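I've been through more little zip pouches than I care to admit. My desk drawer ate pens for years, my tote bag ate lip balm, and every spring I'd tell myself that *this* April I would finally get organized. So when my neighbor Marjorie Fairclough handed me a bag of cast-off fabric pouches (she sews, and she buys other people's sewing too, bless her), I decided to live with a few of them properly and see which ones earned a spot in my daily life. The one I kept reaching for was the Nika soft pouch, and I liked it enough to go buy a second with my own money.

## What I wanted from it

My needs are pretty humble. I carry a tube of hand cream, a small pair of scissors, a few pens, reading glasses when I remember them, and a packet of mints that has usually burst open by lunchtime. I wanted something that would stand being stuffed into a bag and pulled out again eleven times a day, that I could find by feel in the dark of a movie theater, and that wouldn't scratch my glasses.

The Nika does nearly all of that! The fabric is soft without being floppy, and the mouth opens wide enough that I can get my whole hand in and fish around. My old Grirkia case had a lovely shape but such a mean little opening that I ended up tipping everything out onto the table every single time, which rather defeats the purpose.

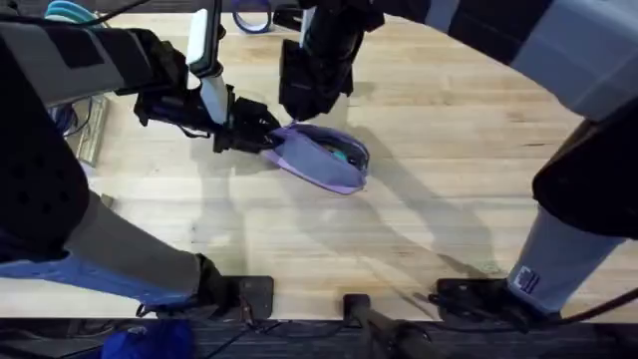
*Lavender with violet trim, and something teal tucked inside.*

## Living with it

I've used mine for 3 months now, mostly as a traveling pen case and sometimes as a place to hide chocolate from my husband. The color has held up nicely through four trips in the washing machine (cold water, and I let it dry over the back of a chair). One seam near the end has started to fuzz a bit, and I trimmed it with nail scissors and haven't thought about it since.

My one real grumble is that there's no inside pocket. House keys and a phone screen don't belong loose in the same space, and I have the scratch to prove it. My friend Trevor Marsden solved this by slipping a small Dvořáček coin purse inside his, though by then you're carrying a bag in a bag in a bag.

It's also a touch short for brand-new pencils. Sharpen them a few times and they're fine.

## Would I buy it again?

Well, I did! If you need stiff sides and a slot for everything, the Grirkia will suit you better. For the rest of us stuffers and rummagers, I'd give the Nika 4 stars out of 5, and I'd happily add the last one if they'd sew in a pocket.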